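Vollero Robotics, Damstead Site
Data Collection Cell Inspection Checklist – Two-Arm Station, Footwear Task
Inspector: Xiomara Rosenthal
Date: December 18, 2025

This checklist is completed before a recording block begins and is kept with the episode log. Each item is marked Pass, Comment or Fail. A block may not start with an open Fail.

Section A. Station and Surroundings

A1. Arm bases secured to the work surface. Pass.
A2. Side rails free of sharp edges and loose fasteners. Pass.
A3. Cable slack allows full arm travel without snagging. Comment. The loops on both arms are acceptable at normal speed. The left loop should be re-tied before the speed limit is raised.
A4. Floor tape intact. Comment. One corner is lifting and should be replaced by the end of the week.
A5. Floor cables kept out of the operator's path. Comment. The operator is to coil any unused length before each block.
A6. Emergency stop tested from the operator position. Pass.

Section B. Objects and Cameras

B1. Slippers are the approved pink set, two pairs, clean and undamaged. Pass.
B2. Starting positions varied between episodes, including soles up and overlapping. Pass.
B3. Wrist views clear, with both fingertips visible. Pass.
B4. Potted plant left in place for all episodes in the block. Pass. 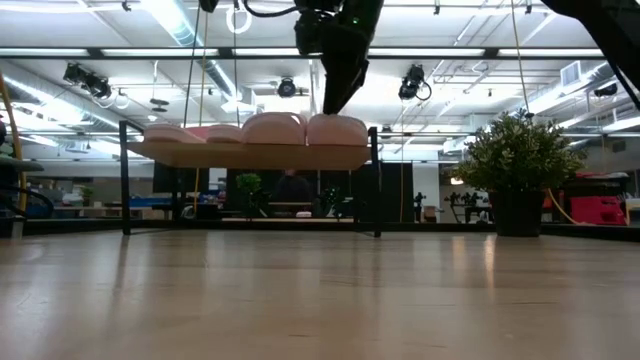
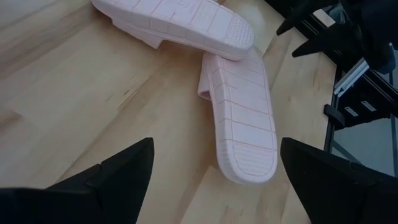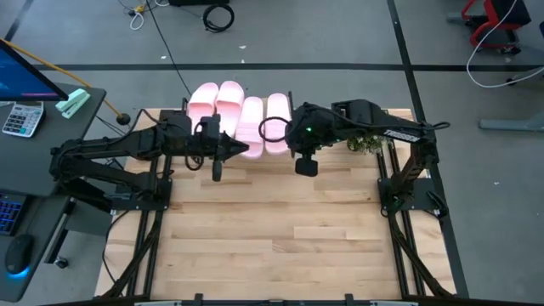

Pink footwear at the two-arm station: low view, wrist view and overhead view.

Section C. Recording Practice

C1. Operator has completed the Norkava teleoperation course. Pass.
C2. Trial episodes recorded and reviewed before the block. Pass. All 10 were played back in full.
C3. Episode length limit set to 30 seconds. Pass.
C4. Failed grasps kept and labeled as such. Comment. Two operators had been deleting them. Failed attempts are part of the required set and must be saved with the correct label.
C5. Rest break taken after every 12 episodes. Comment. The break timer was switched off on arrival and has been turned back on.
C6. Camera clocks matched to the arm controller. Pass.

Section D. Result

The station is approved for a block of 200 episodes. No Fail items were recorded. Comments A3 and C4 are assigned to the shift lead – both require a written reply before the next inspection. The spare gripper fingers ordered from Esposito have not been received, and worn fingers are to be reported the same day.

Next full inspection: April, or after any change to the arm mounts.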